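自动化设备选型与预算 第四讲 讲义(课前发,没校对完,先用着)

接上次。上次讲到询价,报价单怎么读还剩一半,今天补完,然后讲耗材和备件。

先说一个老毛病:只算本体。机械臂多少钱大家都会问,夹爪、指尖、线缆、料盒、工作台、照明,没人列。最后预算批下来,臂到了,台子没有。等。

分项表(抄下来,作业要用):
本体及控制柜
末端:夹爪、备用指尖、腕部相机
工位:台面、支架、固定相机
物料:被抓的东西本身,也要花钱买
安装调试、培训、运费
不可预见费

物料这项多讲两句。整理线缆这类任务,线要买不同的:编织的、光面的、深色浅色都要。扎带单列一行。料盒也是,颜色和深浅先定好再下单,别混着买。

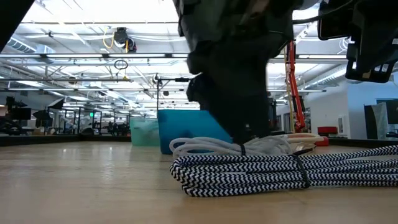 线缆整理工位,桌面、料盒、成捆的线
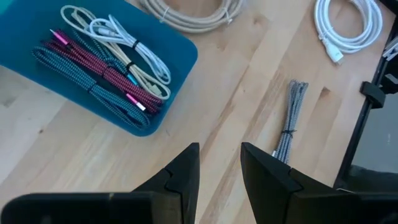

数量怎么定。Skatum 项目当时报了 180 根线,批了 100 根,后来补购走了第二次流程,单价还涨了。教训:补购的时间成本要写进计划,采购周期按 12 周排,别按供应商口头说的排。

报价比较,课上用的两家:Ernano 和 Juhl。Ernano 本体便宜,指尖单卖,一对 471 元。Juhl 报价高,含两对指尖和一次上门。单看总价没法比,要拆到同一张表里再看。税有没有含,一定问清楚,书面的。

指尖是易耗件。磨损按班次算,不按月算。Theerawat Phromma 上次来讲座给的建议是首批就多订一套,跟本体同一张合同,议价空间大。我同意,但是要看仓库有没有人管,没人管的备件等于没买。

付款节点:签约、到货、验收。验收款比例不要太低,太低了后面催不动人。验收标准要写具体,写“运行正常”等于没写。抓什么、放哪里、连续跑多久、允许失败几次,都写上。验收用的物料要跟实际生产用的一至,不能供应商自己带。

场地别忘:层高、供电、过道宽度,叉车进不进得来。Skernlow 那份案例自己看,第二节,改造费比设备运费还高。

作业:按上面分项做一份单工位预算,二月底前交。表头用统一模版,不要自己改列名。分组有问题的找 Amber Mapplebeck,别找我,名单在她哪里。

下次讲租赁和折旧,带计算器。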